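Ruten 바구니 사용 설명서
4장. 탁상용 바구니 준비와 정리

이 장에서는 바구니를 작업대에 놓고 작은 물건을 담아 보관하는 방법을 설명합니다. 뚜껑이 없는 직사각형 바구니에 해당하며, 뚜껑이 있는 Dimstead형은 6장을 보십시오.

4.1 준비물
정리할 물건
마른 천 2장
부드러운 솔
품목표(부록의 양식을 복사해서 사용)

4.2 작업대 준비
1. 작업대 위의 물건을 모두 치웁니다.
2. 마른 천으로 표면을 한 방향으로 닦습니다. 흰색 상판에서는 작은 부스러기가 눈에 잘 띄므로 밝은 곳에서 확인하십시오.
3. 물기가 남아 있으면 두 번째 천으로 다시 닦습니다.
4. 바구니를 뒤집어 바닥을 가볍게 두드립니다. 엮은 틈에 낀 먼지는 솔로 털어 냅니다.

주의: 틈에 낀 이물질을 칼이나 송곳으로 파내지 마십시오. 가닥이 끊어지면 테두리까지 풀릴 수 있습니다.

4.3 바구니 놓기
1. 바구니를 작업대의 한쪽에 놓고 반대쪽은 비워 둡니다. 빈 쪽이 물건을 하나씩 골라 놓는 자리입니다.
2. 긴 변이 작업대 앞선과 나란하도록 맞춥니다.
3. 네 모서리를 차례로 눌러 봅니다. 흔들리면 바닥의 가닥이 눌려 있는지 살펴보고 손으로 펴 줍니다.
4. 바구니를 옮길 때는 양쪽 테두리를 함께 잡습니다.

참고: 위가 넓고 아래가 좁은 바구니는 바닥 면적이 입구보다 작습니다. 칸막이는 바닥 치수에 맞춰 고르십시오. Zukalus 칸막이는 품번 327이 맞습니다.

4.4 물건 담기
1. 물건을 단단한 것과 부드러운 것으로 나눕니다.
2. 단단하고 무거운 것을 먼저 바닥에 깝니다.
3. 스펀지나 작은 공처럼 눌리는 물건은 맨 나중에 넣습니다. 형태가 변하지 않도록 가볍게 잡고, 테두리 높이에서 떨어뜨리지 말고 안쪽까지 내려놓습니다.
4. 테두리 위로 올라오는 물건은 빼서 다른 바구니로 옮깁니다.
5. 담은 물건을 품목표에 적습니다.

주의: 한 바구니에 담는 무게는 1,000그램을 넘기지 마십시오. 젖은 물건은 완전히 말린 뒤에 담습니다.

흰색 작업대와 바구니, 작은 물건 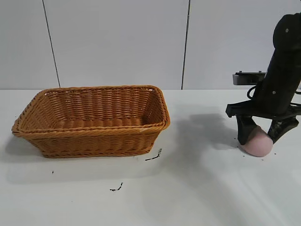
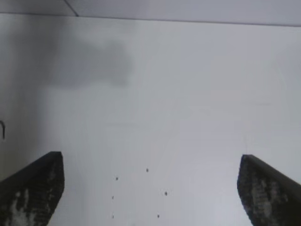
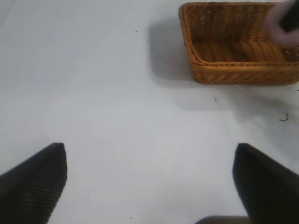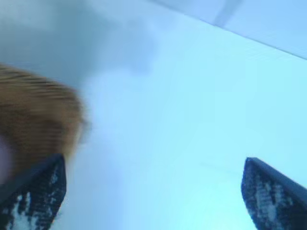

4.5 자리 점검
1. 바구니를 들어 올려 밑에 떨어진 가닥이나 먼지가 있는지 봅니다.
2. 부스러기는 손으로 쓸지 말고 천으로 모아 버립니다.
3. 바구니를 원래 자리에 내려놓고 4.3의 3번을 다시 합니다.

4.6 보관
빈 바구니는 같은 크기끼리 포개어 둘 수 있습니다. 사이에 종이를 한 장씩 끼우면 테두리가 서로 걸리지 않습니다. 직사광선이 드는 창가나 난방기 옆은 피하고, 1월처럼 실내가 건조한 때에는 난방기에서 더 멀리 둡니다.

안쪽 먼지는 20일에 한 번 솔로 털어 줍니다. Schumacher 선반에 올려 쓰는 경우에는 선반 깊이를 먼저 재고, 바구니 바닥이 선반 밖으로 나오지 않게 하십시오.

가닥이 한 곳에서 풀렸을 때는 더 당기지 말고 끝을 안쪽으로 밀어 넣습니다. 두 곳 이상 풀렸으면 사용을 멈추고 7장의 수선 절차를 따르십시오.

작성: Vira Kravchuk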